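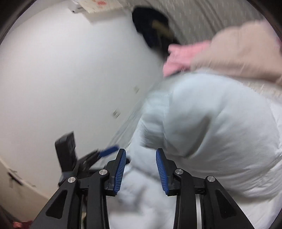 *The ribbed blue pads of the Umotar hand gripper among the folds of a pale blue duvet.*

Bedding is a difficult subject for any gripper. A box has edges, but a duvet has only folds, and they change every time you touch them. For this reason I asked to try the Umotar at home and not on a bench.

The kit costs 900 dollars and comes from Pavard, a small company in Balport. You hold the tool in your hand and close the two fingers yourself. What it records can later be used to teach a robot arm the same task. The software, called Usmani, took me 14 minutes to install on a Tuesday evening, and the manual is clear, although the index is poor.

I made 67 attempts to take a corner of bedding and pull it straight. The Usmani log accepted 51 of them. Thick covers went well. With thin sheets I often caught two layers together, and I did not find a good method against this.

"We will sell softer pads in August," says Babar Mirani, who designed the fingers. I would wait for them if your work is mostly with sheets. For towels and blankets the present pads are enough, but after one hour my wrist was tired, and a lighter handle would be welcome.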